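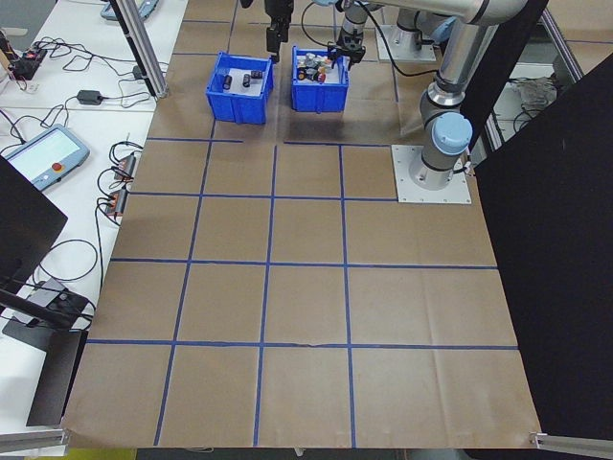

*Fig. 1. Sorting cell, two bins, arm over the parts bin.*

## Small parts sorting: demo collection report

Project Gummont, term 2. Draft for the Friday check-in, not final.

**Goal.** Get enough teleoperated demos to train a pick policy on small mixed parts. Target was 500. We have 279 usable. More on that below.

**Setup.** Kraft paper over the table, blue tape grid on top. Grid is for putting the bins back in the same place after every reset, and for writing down where they were when we moved them on purpose. Both bins are blue plastic. Black two-finger gripper. Fixed camera for the whole-cell view, same spot for all sessions. Log files go to the Clarano server, one folder per session.

**Procedure**

1. Home the arm, check the e-stop.
2. Shake the parts bin, tip it back level.
3. Start recording, drive the pick, place in the left bin, stop recording.
4. Mark success / fail / junk right away. Do NOT leave this for later (we did, twice, it cost a whole evening).

One episode is one part. If the gripper comes up with two it's a fail, even if one of them was the right one.

**What went wrong**

- Cable to the gripper. It runs loose across the paper and in early sessions it dragged on the bin during the place move. Those episodes are junk. We now check the slack before each run.
- Paper creases. Tape lifts where the paper wrinkles and then the grid is off by a bit. Retaped once, needs doing again.
- Labels. Different people had differnt ideas of what "success" means when a part bounces on the rim. Settled on: inside the bin at stop = success.
- 4 sessions had wrong timestamps between camera and joint log. Tried to realign, gave up, dropped them.

**First training run.** Used the Davberg baseline config, no changes except image size. It reaches for the right bin and closes on something most of the time. Bad on parts lying against the wall. I think thats a data problem, we hardly have any demos of wall picks becuase they're annoying to drive.

**Left to do**

- Remaining demos up to 500, wall picks first
- Retape grid
- Clip the cable
- Rerun baseline with the Triantafyllou crop settings and compare
- Results table, then the real writeup in August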